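The Wednesday Suitcase

By the time I came up the stairs with the pizza order pad, the club had already been arguing over the suitcase for most of an hour. It was our last month before the Skarov, which is the name the school gave its summer robot contest so long ago that not one of us could say who or what Skarov had been, and it was July, and the fan in the window was pushing the same warm air from one side of the room to the other.

Our entry was called Clidus. It had two arms, and we'd fallen into the habit of calling the left one Tu and the right one nothing at all, which I always felt a little bad about. The job we had drawn from the hat was "luggage repair," and everybody groaned when it was read out, me loudest, because the other teams had drawn things like stacking cups and folding towels. But you get fond of the job you're given. I had spent 35 dollars of club money on parts and written 298 lines of code for the left wrist alone, and I'd started looking at people's bags at the bus station the way my aunt looks at other people's tomatoes.

"Bring them in gently," said the girl at the keyboard, to herself or to the arms, and we all leaned closer. 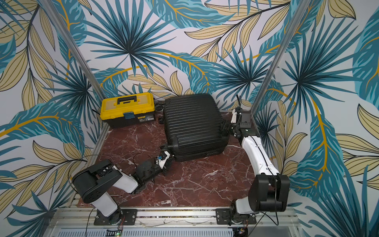
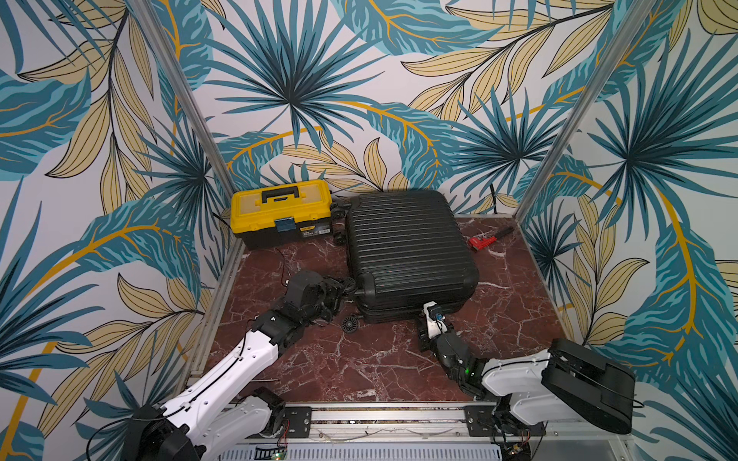

Clidus at the suitcase, both arms in close, with the yellow-lidded toolbox at the back left.

I should say that I loved that jungle wallpaper. My grandmother had one very much like it in her hallway in Gelliren, and on slow afternoons, when the code was misbehaving and the others had gone down for sodas, I used to look at those big teal leaves and feel I was seven again, waiting for somebody to find my shoes.

"Is it holding?" asked the boy beside me, who had been chewing the same pencil since spring.

"Give it a second," she said.

So we gave it a second, and then a good many more. The fan turned. Down in the parking lot a car door slammed, and somebody's little brother, who was supposed to be doing his reading in the corner, came over with his finger still in the book and asked if the suitcase was going anywhere nice.

We all thought about that much longer than the question needed. One of us said the ocean. The girl at the keyboard said Gelliren, to please me, I think, and I told them about the train you take to get there, and the hallway, and the lemon cake at 8 in the evening when you were supposed to be in bed.

Then she put her hand back on the keys and said, "All right, Tu, once more from the top," and I went to call in the pizza.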